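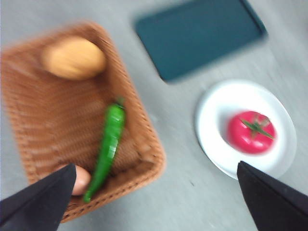
Koller wicker basket, the rectangular one - 6 months in

I bought this for bread and it became the vegetable basket within a week. Chilies, potatoes, whatever I'm cooking that night gets tossed in and carried to the table. The weave is nice and tight, so small stuff doesn't poke through, and I love the warm tan color (it looks great on my gray table!).

Gripes? Onion skins get stuck in the braided rim and I have to go after them with an old toothbrush. I'd still buy another - maybe the bigger size.

Rajitha Mollah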